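Local Eats > Trucks, Trailers & Pop-Ups
Topic: Brilitz is going for a real building

mornum_muncher wrote:
So the Brilitz pierogi trailer is trying to get out of the gravel lot and into the old key shop on Alter Street. They've got a fundraiser up. $2000 gets you dinner for eight and your name on a stool. I put in 7 dollars, for which I receive a sticker and, I assume, contempt.

Goal is to open in June. Last I checked they had 376 backers.

saltlick wrote:
I like their food fine. I don't like paying for somebody's walls. If a bank won't do it, why am I doing it?

mornum_muncher wrote:
Because the bank has never had the mushroom ones.

gravyboat_captain wrote:
Saltlick, you said this exact thing about Nina, and then you ate at Nina every week until they dropped the potato salad.

saltlick wrote:
And was I wrong? They dropped the potato salad.

tofu_or_not wrote:
Does anyone know if the vegan ones are staying? The update on 4/30/25 said "a tighter menu," and in my experience that means me going home hungry. The kraut and lentil is the only dumpling in Mornum I can eat without a full interview about the butter.

Also they want a sideboard for the dining room and asked for opinions on finish. I vote dark, it hides beet.

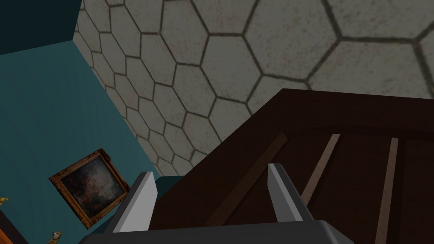

Dark wood, lighter strips

gravyboat_captain wrote:
Dark is good. Somebody will set a hot pan on it by the second night either way.

I asked at the window about the vegan ones. Kraut and lentil stays, sweet potato goes. The sweet potato was baby food in a coat, so I'm at peace with it.

tofu_or_not wrote:
The sweet potato was the best thing they made and I'll be taking this up with the window personally.

saltlick wrote:
What are they charging once there's rent? Ten for a plate now. I'd bet on fourteen and a smaller plate.

pickle_adjacent wrote:
They're keeping the trailer for lunch at the old price, it's in the fundraiser FAQ. Way down, past the tote bags. The new place is dinner only.

My gripe is parking. Alter Street has room for maybe one car and a grudge.

saltlick wrote:
OK, the lunch thing helps. I still think the $100 tier is nuts. It's an apron and a "pinching lesson."

mornum_muncher wrote:
The pinching lesson is sold out.

saltlick wrote:
Of course it is. Is there a waiting list?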